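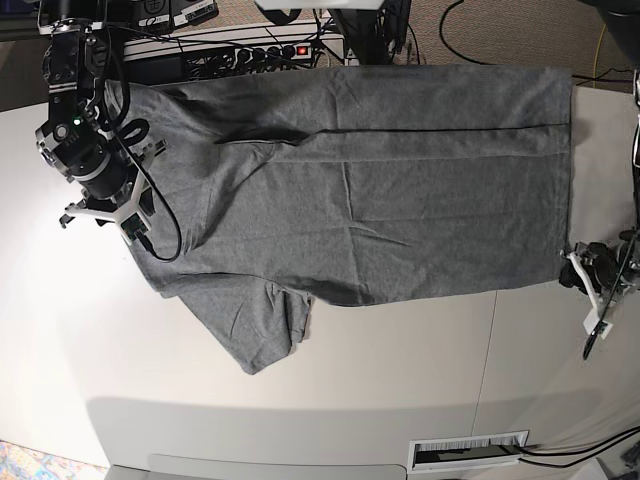 Head of School's Diary

Sunday evening

The school week at Irunano closed with the spring reading assessments complete in every grade. All 262 students have now been tested, including the two who were absent for the first sitting. Families will receive individual reports by mail before the end of May. Questions about a report should go first to the classroom teacher, who will have the full record at hand.

I spent most of Friday morning in the fourth grade rooms. Teachers have kept to the 30 minutes of silent reading after lunch, and the room was settled when I arrived. One student asked me to listen to a chapter about a lighthouse, and I stayed longer than my schedule allowed. The meeting that followed began late, and I have apologized to those who were kept waiting.

The change to the afternoon bus route remains under review. Zendik has sent a second timetable, which moves the Moschos Street stop to the far side of the crossing. I do not consider the new stop suitable for our younger students and have replied to that effect. The present timetable stays in force until families are told otherwise in writing.
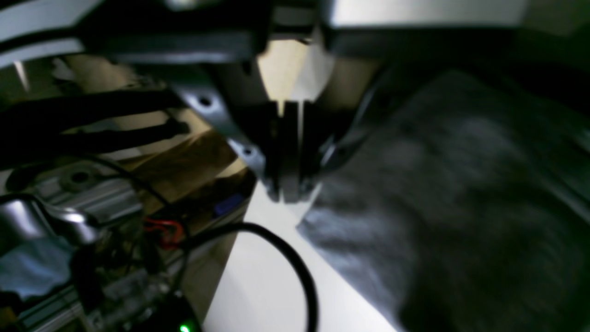
Library and Summer Term

Mr. Grigoris Petridis has finished the count of the library shelves. The collection is short in two areas - early science and poetry - and the book fund will be used there first. The fund now stands at 500 dollars. Overdue books may be left at the front office at any time, and no fines will be charged this term.

We have also agreed to keep the Plasura math workbooks for one more year. Some teachers would prefer a change, and their comments were heard at length on Thursday. A decision on a replacement will be made in the fall, after the new fifth grade teacher has had time to look at the choices.

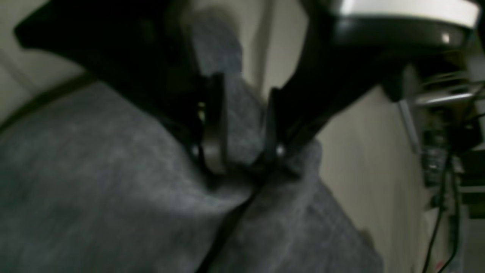 Gray cloth, close view.

The early pickup line continues to block the staff entrance. Drivers are asked to wait on the north side of the lot. I will be at the gate myself on Monday to see how the line forms.

Recent entries
Notes on the Spring Concert
Changes to the Lunch Menu
Parent Conferences: Sign-Up Dates
A Visit from the Fire Department

Comments (3)

M. in Grade 2: Thank you for holding firm on the bus stop. That crossing is very busy in the afternoon.

Fourth grade parent: Will the reports include last fall's scores too?

Office: Yes, both sets of scores will be on the same page.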